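Do Visitor Sign-Ins Tell Us Anything? A Report on School Front Desks

Daranee Saithong and Vusumuzi Lekota

Why we picked this

Schools like to say that signing in visitors keeps everyone safe. We wanted to know if the sign-in records were good enough to back that up. We had doubts going in, and we still have most of them.

What we did

In June we copied out 859 entries from the paper visitor books of two schools, Grevstead and Flatcombe. We left out names and kept the time in, the time out and the reason for the visit. We also talked to 16 office workers and parents.
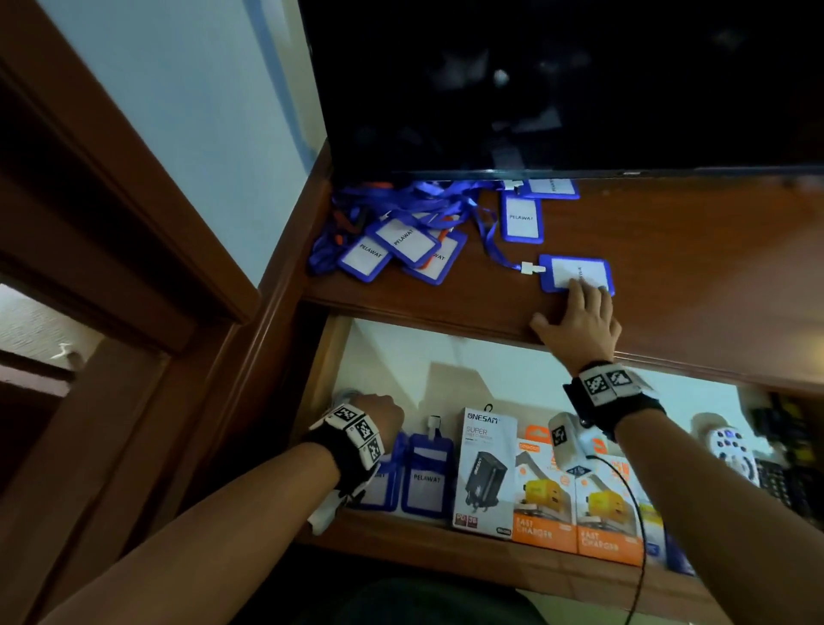

The time out was the weak spot. Plenty of people wrote when they came and never wrote when they left, so on paper they are still in the building. At Flatcombe, 41 entries gave the reason as "meeting" with no word on who the meeting was with. One just said "yes."

Manee Sitthichai, who works at the Grevstead office, told us the book gets checked "if something goes missing." We take that to mean it mostly doesn't get checked.

Badges

Badges are supposed to fix this, and we are not convinced. A card that says "visitor" – or "pelawat," the Malay word – tells staff what kind of person is wearing it. It does not say which person, or whether they were due to leave an hour ago.
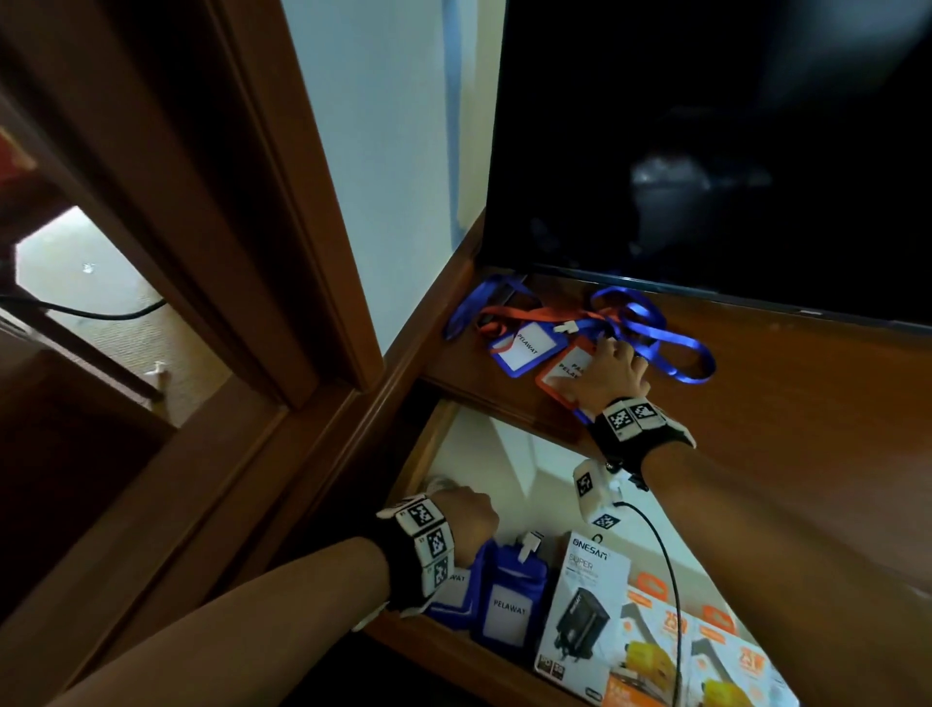

Limits

Two schools is a small sample. Some handwriting beat us, and 5 pages at Grevstead had water damage. We also never found out how many visitors skipped the book, so the real gaps could be bigger than ours.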